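Safety and Fault Technician, two-arm cells
Nereo, Draltham site

In September one of our arms kept closing its gripper after the stop button was pressed. Nobody was hurt, but we stopped all the cells and now we look for a person who will find out why. You will work with Benedek Juhász on the sorting bench, where the arms handle toy animals and a blue bin.

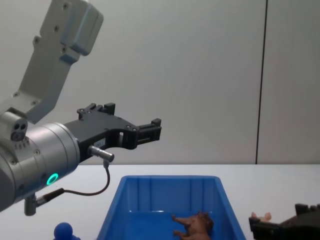 What you will do

Repeat the fault under safe conditions, check the gripper cables and connectors, and read through 170 stop records — some of them are not complete. You write the report in plain English.

The job is 26 hours a week for seven months, with a start at 9 in the morning. We ask for experience with lockout and with electrical fault finding. A trade licence is welcome, and we recognise overseas qualifications.
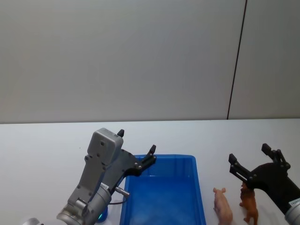 Will I have to work near the arms while they are powered?
Only after the stop circuit has passed its test, and always with a second person at the button.

Send your résumé and a short letter to Benedek Juhász at Nereo, Draltham.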